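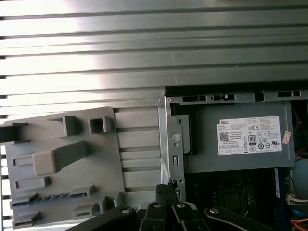
Sakon Project: Minutes of the Teaching Meeting

Date: 2022-05-14
Place: Pattinasarany Room, Bokier workshop
Present: operators (both shifts), data group, hardware group, one representative from Gosten
Apologies: safety officer
Minutes taken by: data group

1. Minutes of the last meeting

Accepted with one correction. Under item 4, "hand guiding" should read "remote control." The operators had already stopped hand guiding on the tower cases by then.

2. Actions carried over

Spare finger plates for the gripper: ordered, not yet delivered. Carried over.

Foot pedal for marking the start and end of a demonstration: fitted and in use. The operators asked for it to be moved farther left, where it will not be stepped on when someone leans in to look at the case. Hardware group to do this.

Written rules for what counts as a failed demonstration: draft circulated. See item 5.

3. Recording progress

The data group reported 2,060 accepted demonstrations across the seven desktop tower tasks. The target agreed with Gosten is 3,000 by the end of July. Most of what remains is in the tasks where something has to be gripped inside the case. The tasks done on loose panels and covers are close to complete.

The Gosten representative asked if the rate could go up. The operators said the time goes into resetting the case between runs, and the driving itself is a small part of it. A second tower prepared in advance would help more than a third operator. Gosten will look at what can be sent from the returns store. It needs to be the same model. The data group does not want a new board layout brought in at this stage.

100 demonstrations will be held back from training and kept for checking. They are to be picked across both shifts and all tasks. It was agreed that the operators will not be told which ones.

4. Hand guiding and remote control

There was a long discussion on this and views still differ.

Hand guiding is easier to learn. New operators produce usable runs on the first day, and they can feel when the gripper is touching something. Against that, the operator's hands and sleeves get into the wrist camera view, and it is hard to hold the arm steady over the case while also closing the fingers.

Remote control keeps people out of the picture and gives cleaner motion records. The main complaint is the lack of feel. Two operators said they cannot tell a light touch on a metal edge from no touch at all until the arm starts to push. Thin parts are the worst for this. With a thin part held on edge, most of what the operator has to go on is the wrist view, and the fingers hide whatever is directly behind them.

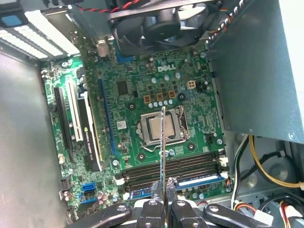 Wrist camera view, thin card-like part held edge-on in the gripper above the open case.

The operators pointed out that in a view like this the held part runs right across the processor area and splits the board in two on the screen. They have been lining up by eye on the memory slot latches and the socket lever, and want that written into the guide for new people. The data group had no objection, but asked that operators do not tilt the wrist only to get a better look unless the tilt is also a sensible way to do the task. Extra looking movements have been turning up in the trained policy as small pauses and wobbles.

Decided:
Remote control stays the method for all tasks inside the case.
Hand guiding is allowed for panel and cover tasks, and each run must be tagged as such.
The two kinds will not be mixed in one task's training set until the data group has compared them.

Gosten asked for the comparison in writing before any decision to drop one of the methods.

5. What counts as a failed demonstration

The draft was gone through line by line. Agreed points:

A dropped part is a fail, even if it is picked up again. Keep the recording and tag it "drop." The data group may want the recoveries later.

A part let go and regripped on purpose is fine.

Contact with the processor or its socket by the gripper is a fail. Stop the run and check the socket before going on.

Pulling on a cable is a fail if the connector moves. Brushing against a cable is fine. One operator thought this was too loose, given how much wiring hangs in the drive bay end of the case. Left as it is for now, to be looked at again once the next batch is in.

Any run where the operator stops for longer than it takes to adjust the grip should be cut and started over.

The word "clean" is to be taken out of the draft. The two shifts were using it to mean different things.

6. Lighting

The ribbed metal at the side of the case washes out in the wrist camera when the bench lamp is on full, while the inside of the chassis stays dark. The operators can live with it, but the data group said the difference between shifts is showing up in the images. The evening shift turns the lamp down and the day shift does not.

The hardware group suggested a diffuser on the lamp and a mark on the dimmer. Agreed to try both. Camera exposure is not to be touched without telling the data group first, as it was changed once before and a batch had to be sorted by hand.

7. Gripper

The screws on the linkage plates have been working loose over a long session. Operators are to check them at the start of each shift and again after the break. Hardware group will look at thread lock.

Request from the operators for narrower fingers for work between the memory slots and the power supply. Hardware group would prefer to wait for the spare plates already on order and cut down one pair as a test. If the fingers change, the data group needs at least a short set of demonstrations recorded with the new pair before they go into general use.

8. Any other business

The tray of removed parts should be kept on the right side of the bench on both shifts. It has been moving from side to side and appears in different places in the overview camera.

Gosten would like to bring two visitors to watch a session. Agreed, outside recording hours.

9. Actions

Move foot pedal: hardware group
Diffuser and dimmer mark: hardware group
Thread lock on gripper plates: hardware group
Chase spare finger plates: hardware group
Ask returns store for a second tower, same model: Gosten
Revise failed demonstration rules and send out again: data group
Compare hand guided and remote runs on the panel tasks: data group
Add lining-up notes to the operator guide: operators, day shift

Next meeting: to be set once the second tower has been confirmed.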